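3.2 Material and wrinkle scoring

Cloth for the shrinkage part came from two suppliers, Karier and Reuter. All cotton or mostly cotton, no stretch. Pieces were cut on the straight grain, edges left raw for the first wash and overlocked after that because the fraying was eating into the measured length. We should have done this from the start. The first-wash figures are therefore a little less sure than the rest and are marked as such in Table 2.

In all 66 pieces went through the full set of washes. Another 11 were kept back, unwashed, in a closed drawer, as controls. Each piece got a number in laundry pen in one corner and two sewn marks for measuring between, one pair along the warp and one across.

Washing was done at the Kesov laundry, same machine every time, same powder, no softener. Line dried indoors. Nine washes per piece. Tumble drying was left out, it would have doubled the work and the Ustis report already covers it for plain weaves.

Wrinkling was scored by eye after drying and again after a night on a flat surface. We used a five-step scale, five being smooth. Two people scored seperately and the lower score was kept when they disagreed by one step. Bigger disagreements were scored over again the next morning. The low end of the scale is easy, the middle is where the trouble is. A piece with one sharp crease and a piece with many soft ones can both end up as a three, and they don't feel alike in use at all.
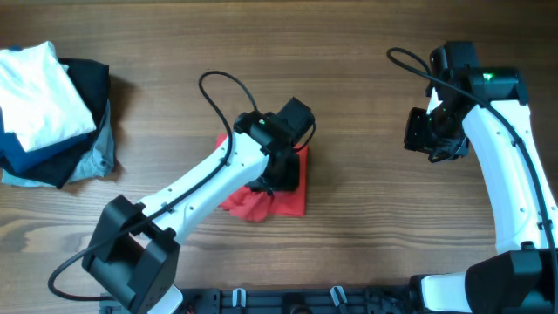 Figure 3. Red cloth, bunched and wrinkled, on a wooden tabletop.

Flat weaves dropped fast, most of the loss coming in the first two washes and very little after the fifth. Shrinkage followed the same pattern. Warp always worse than weft. We had expected the heavier cloth to hold its shape better and it did not, at least not in length.

Dark and bright colors were harder to score than pale ones. Creases in a strong color seem deeper under side light, so the lamp was moved overhead from the third wash on. Scores from before that were not changed.

3.3 Ribbed cloth

Corduroy needed its own handling. The scale was made for flat cloth and the wales confuse it, a soft fold running along the ribs hardly shows and the same fold running across them shows right away.

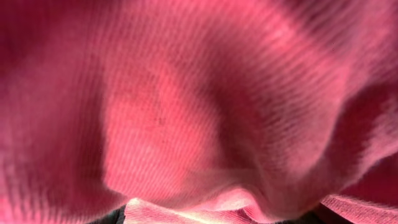 So each ribbed piece was scored twice, once with the wales pointing at the scorer and once turned a quarter, and the two scores averaged. Pile was brushed in one direction first. Measuring between the sewn marks was also slower, the thread sinks between the ribs and has to be felt for with a pin. Across the wales the cloth can be pulled wider by hand without much force, so pieces were laid down and left alone for a few minutes before the ruler went on.

Ribbed results are reported apart from the flat weaves in section 4 and the two shoud not be pooled.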